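15 May 2023

Second night in the flat at Bristevport. Fridge log complete: 287 readings since the February install, 7 of them out of range, all 7 after the door seal slipped. Replaced the seal before lunch. Meter at the start of the test read 162, at the end 78 lower than the Lornivel unit over the same interval. Will repeat with the freezer drawer empty.

Standby loads come next. Chargers and strips first.

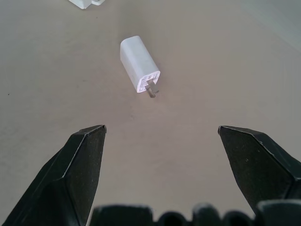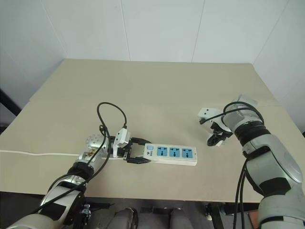
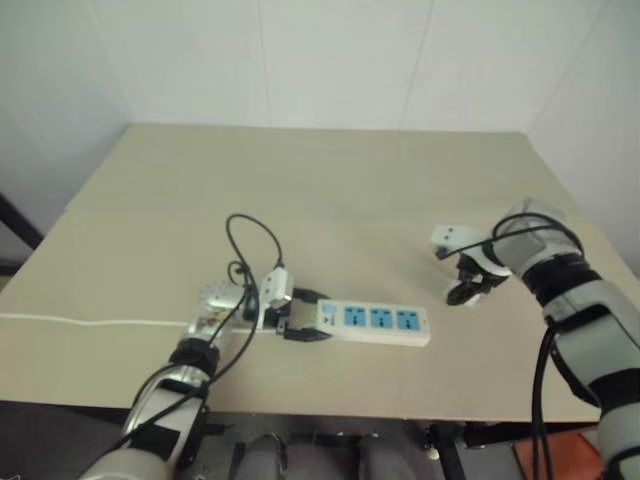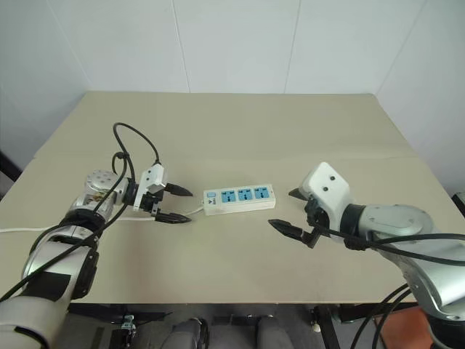 Kettle still trips the kitchen breaker when the oven is on. Traced the circuit as far as the hall box and found both on the same line. The Pendevia manual gives no diagram for this panel, only a parts list. Wrote to Chan for the wiring sheet and asked for the older revision too.

Rain from four onward. Gutter on the north side overflows at the second bracket. Slope is wrong by eye; need the long level to confirm. Ladder is at the other address.

Bed at eleven. Boiler pressure steady.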